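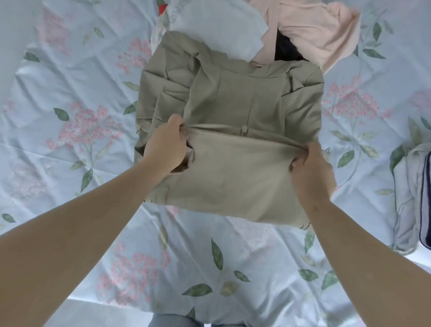
Iulian Costache
Folding afternoon. Several people asked me after my last thread how I fold the clothes so that they stay folded in the drawer, so I will write it down slowly. I am not a professional. I only worked two winters in the laundry of a small hotel in Tekoddale and some habits have stayed with me.

First thing: I fold on the bed, never on the ironing board and never on my knees. The bed is wide, you can leave the pile on one side and put the finished stack on the other side. In the hotel we had a long table, but who has a long table at home.

Make the bed before. Pull the sheet a little flat with your hands. It does not have to be perfect. A few creases in the sheet will not go into the clothes, whatever my aunt is saying.

Order of work. I begin with the pieces that have a collar, buttons or lapels. These suffer the most when they lie under other things. Close the button in the middle, put the lapels in their place with the fingers, and only after this bring in the sides.

Then the bottom goes up, in one wide movement, with both hands holding the edge. If you pull too much you will see diagonal lines in the cloth. Let go a little and they disappear, or at least they become softer.

Khaki and beige cotton is the most difficult in my opinion. It remembers everything. One bad fold in December and you wear it until spring.

My old supervisor in the hotel, Ita Ó Gríofa, had one rule for us: "Fold it as if the guest is standing behind you." We did 300 pillowcases on a normal morning, and she still went along the stacks and took out the ones which were leaning. At that time I was angry about it. Now I take out the leaning ones myself.

Now the heap. I used to sort everything into small heaps first (tops, bottoms, small things) and I lost a lot of time with this. Now I leave one heap and take from the top, and only the very small things I put away to the side when I meet them.

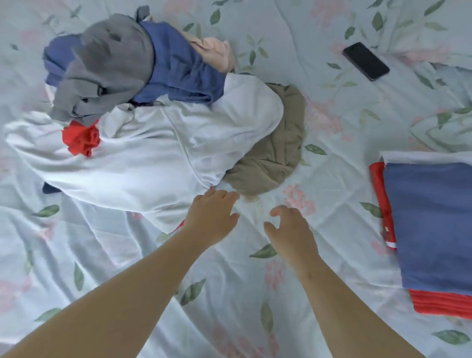 Red things with white things: yes, I know. I got many messages about this the last time. If the red one is old and has been washed many times, I am not afraid any more. If it is new, it goes alone, or with the dark ones. I have a once-white towel which can tell you why.

Also please shake every piece once before you fold it. Hold it at the shoulders and one strong shake. Half of the creases are going out by themselves and you also find the sock which was hiding in the sleeve.

Question from Anselmo Esteban: "Do you iron before?" Very little. I iron shirts for work and the tablecloth. The rest I take from the line when it is properly dry, I shake it and I fold it on the same day. If it waits in the basket until the next day, then I must iron, and I do not like to iron.

Anselmo also asked which softener. I use none for towels. For the other things I buy the Trarnix one, without perfume, the smallest quantity you can pour. This is not advertising, it is simply what the shop downstairs has.

Now hoodies, because this was the main question. Everybody fights with the hood. Most people fold the body first and then there is a hood hanging out at the top like a bag, and they try to push it inside, and the whole package becomes round.

I do it in the opposite order. Close the zip. Lay the hoodie on its back, front side up. Fold the hood down over the chest and press it with the flat hand so the air goes out. After this the sleeves, and then the body in thirds.

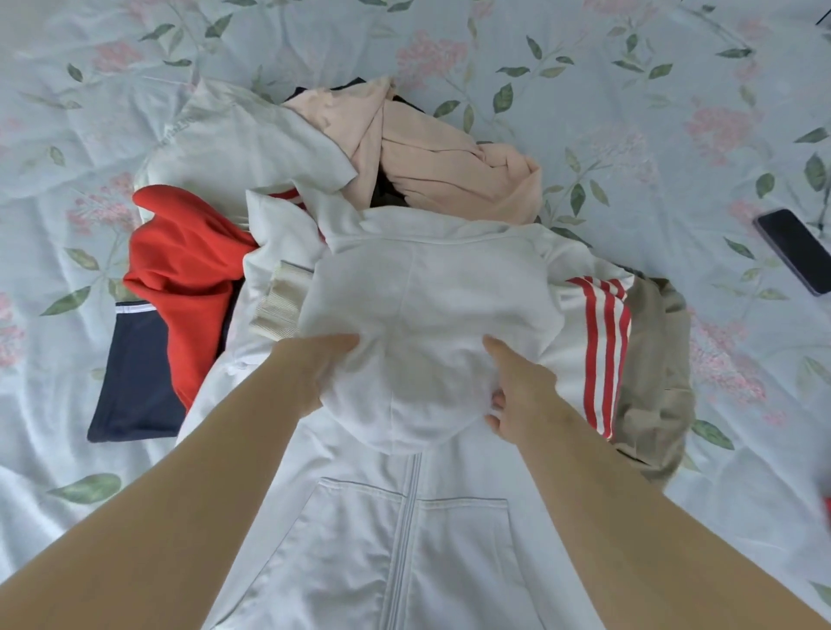 White zip hoodie, hood folded down first. The sleeves come after.

If the hood is thick, do not press it completely flat, it will come up again anyway. It is enough that it lies in the middle and not to one side. A hood on one side makes the whole stack fall to that side.

The front pocket: put your hand inside before folding. I have washed a train ticket, a lip balm and one time the key of Nelu Iordache's bicycle, who was waiting for me outside while I was looking for it. Nelu has forgiven me. The bicycle lock was opened by other methods.

Sleeves with stripes: I try to put the sleeve so the stripes lie straight along the edge. It has no practical use, I only like it when I open the drawer.

About the drawers. Mine are from Grube and they are 560 mm wide inside. I measured because I wanted to know if three stacks can stand next to each other. They can, if each one is not wider than my hand with the fingers open. So this is my measure for everything, the hand with the fingers open. Your drawer will be different, therefore please try with one hoodie first before you fold the whole cupboard.

Darius Lungu wrote that he is 193 cm tall and his hoodies are not interested in my hand measure. Fair point. Darius, fold in four instead of in thirds and keep the package long. It can stand in the drawer on its short side.

Jackets and tops with an elastic hem. The hem always wants to pull together, so the bottom is narrow and the middle is fat. I fold the sides in until they are as narrow as the hem, not more, and then I have a tall rectangle. The cuffs go inside. 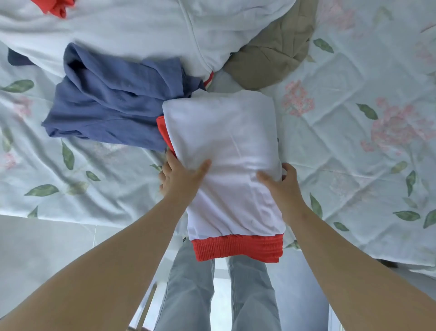
With smooth fabric there is another problem, it slides. You finish, you turn around, and it is open again. I press with both hands and count slowly to five. Then I carry it to the stack from underneath, like a plate.

If a little piece of cuff is looking out at the side, I leave it. I am careful but I also want to have dinner.

How long does it take? For one machine, with the radio on, one short programme. For bed linen I need help and I will write about fitted sheets another time. I have a method from the hotel, but it needs two people with patience.

Somebody asked if it is worth buying a folding board. I had one from Pulturia, it is a good board, but it is made for T-shirts and it lives now behind the wardrobe. For thick things I prefer hands.

Small correction to the post about softener: I wrote "none for towels". I mean also none for sports clothes. Thank you to the three people who noticed.

And the stack goes into the drawer today. If it stays on the bed it will be on the chair by the evening, and from the chair it goes back to being a heap. I know this chair very well.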